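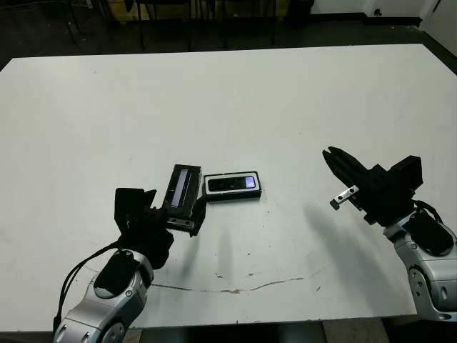

Reading time: 2 minutes

Figure 3. Two small rectangular boxes at a white table.

4. What the diary results can and cannot carry

The claim that Zamus cuts the number of migraine days rests almost entirely on one trial, run at the Clullilside clinic and reported by Czerwiński and Malinowski. We have read it several times and remain unconvinced. The headline result is a drop in headache days between the first month and the third, in people who took the supplement every morning. We do not doubt that the diaries show such a drop. We doubt what it means.

Start with who was counted. Of 437 people screened, 200 were enrolled, and 109 handed in a full set of diaries. The main table uses only those 109. The authors describe the rest as "lost to routine causes" and give no breakdown by group. People whose headaches get no better have every reason to stop filling in a daily form, and people who feel well may be happy to go on with it. A table built on the diaries that came back will then look better than the trial did. An analysis of everyone enrolled, even a rough one with the missing months filled in under a few different guesses, would have told us how much this matters. We asked for the data to run one ourselves and were sent the same table in a larger font.

The second problem is older and applies to most trials of this kind. People sign up for a migraine study when their migraines are bad. Recruitment at Clullilside required a recent bad month, so some improvement was to be expected whatever the participants swallowed. The comparison group should take care of this, and partly does: it improved too, by a little over half as much. The abstract leaves that out and compares each group only with its own starting point. A reader who stops at the abstract will come away with a figure nearly twice as large as the one the design supports.

Then there is the diary itself. A headache day was any day on which the participant ticked a box, with no lower limit on pain or length. Brophy, in his comment on the trial, argues that a simple tick is easier to keep up and so more reliable. It may be easier. Whether a person calls a dull morning a headache depends on mood, sleep, work and what they hope the supplement is doing. Had the two groups been properly blinded, this would wash out. The report says the placebo was "similar in appearance" but says nothing of taste or smell, and participants were never asked which product they thought they had been given. That question takes one line on a form.

Borkowska has suggested that the use of rescue medicine would be a harder measure, and we agree up to a point. The trial collected these numbers (they are mentioned in the methods) and then did not report them. We would not read too much into an omission, but a clear fall in painkiller use would have been the strongest thing in the paper.

None of this shows that Zamus does nothing. A small benefit is compatible with the data, and so is no benefit at all. The follow-up registered by the Ziółkowski group, due to begin recruiting in July, keeps the tick-box diary and the same entry rule, and adds a longer treatment period. We do not see how more months of the same measure will settle the matter.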